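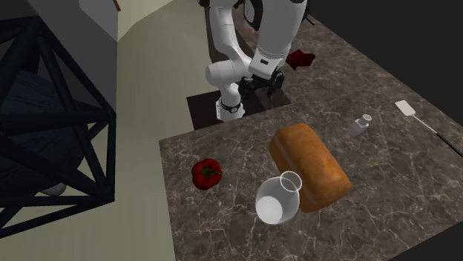
Wuston Village Website > Community > Ask Your Neighbours > Books, Swaps and Sharing

How do you get a book swap shelf going in a village hall?

Posted by Myrto Zacharopoulos, September 24, 2023

Hello all, I hope this is the right bit of the site for this! We moved to Wuston in June and have been made so welcome, and now I'd love to give something back by starting a little book swap in the entrance of the village hall. I've got 45 books to begin with, mostly crime and family sagas with a few cookery ones (my sister had a clear-out and they all came to me), and a neighbour has promised a box of children's picture books once her youngest has chosen which ones he can bear to part with. What I can't settle on is what to put them on. I keep coming back to a worktop offcut laid across two low cupboards, something brown and marbled with pale veins running all through it, as I think it would look smart and be easy to wipe down after muddy hands. But is that too heavy for a hall? Would plain shelves be kinder to everybody's backs when the chairs have to come out? And then there's the question of rules. Do people have to bring a book to take a book, or do you just trust them? I'd hate to put anyone off, but I'd also hate to come in one morning and find it bare. Any advice at all gratefully received, and if you have a Maeve Binchy going spare I will give it a very good home!

Haltico

Welcome to the village Myrto, what a lovely idea! We ran a swap for years where I used to live, first in the back of the chapel and later in the old bus shelter, so I've made most of the mistakes already and you're welcome to learn from them.

On the shelf: I'd go for ordinary bookshelves if you can, fixed to the wall, and not too deep. Ours were deep to begin with and people put a second row behind the first, so half the books never got looked at. A worktop does look nice, but you'd only have the one layer unless you stand the books up between bookends, and they slither about terribly when somebody takes one from the middle. If you have your heart set on it, keep it for the big picture books and cookery books and have shelves above for the paperbacks. Do ask the hall before you drill anything, as there may be pipes on that side (the kitchen is through the wall, if I remember the layout properly).

As for rules, we started with "one in, one out" and gave it up after 6 weeks. The shy ones wouldn't take anything and the rest ignored the sign. After that we just wrote "Please help yourself, and bring it back or bring another when you can" and it was much happier. It never once went bare. You'll have the opposite trouble, believe me. Have a good sort through every month or so and be firm about encyclopaedias, damp books and anything with the cover off. The charity shop will usually take the decent ones that have been sitting too long.

One more thing, put the children's books at the bottom where they can reach. Ours were on the top shelf for a whole summer before a very polite girl of 7 asked me if they were only for tall children!

Do shout when you're ready to open and I'll bring a bagful. I've three Maeve Binchys with your name on them.

Cliron

Good idea. Hall is locked most afternoons though so you might want somewhere people can get at it. The porch at the church is dry. Also large print please, my mum can never find any and she gets through two a week.

Mertens

I was going to say much the same as Haltico about not having too many rules. I'd only add that it's worth putting a small sticker inside the front cover with "Wuston Book Swap" on it, so they find their way home again. I picked one up from a swap by the seaside once and it had stickers from 3 different villages in it, and I did enjoy thinking of it going off on all those holidays. Add mine in pencil now, whenever I pass one on.

I've a spare pair of bookends you can have, Myrto, they're only plain metal but they're good and heavy. I'm usually at the coffee morning if you want to collect them, and there's generally cake.

Recent in Ask Your Neighbours

Where can I get a pushchair wheel mended?
Plant swap: what to do with leftover seedlings
Jigsaws wanted, missing pieces not a problem
Is the mobile library still stopping by the green?
Storytime for under-fives, anyone interested?

Contact us | Copyright Wuston Village Website | Back to top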